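Plido 994 released — two-arm planning in one control loop

Ornen, 20 July 2022. Plido today ships version 994 of its arm control software. Main change: one planner for both arms, shared workspace, no hand-off script.

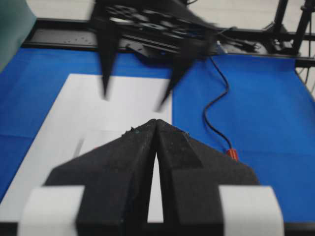
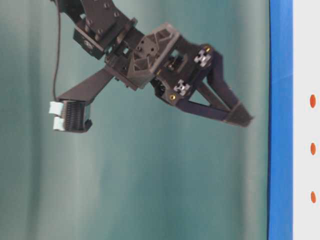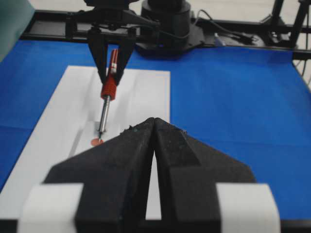 Last one: screwdriver in the gripper, paper on the blue surface.

Replanning now runs every 30 ms, down from 200 in the May build. "Two arms close togehter was our worst bug list," says Telmo Escobar, lead developer. Fixes closed — 84.

Upgrade free for current license holders. Old config files load as is.

Press contact: Nicanor Palacios, Plido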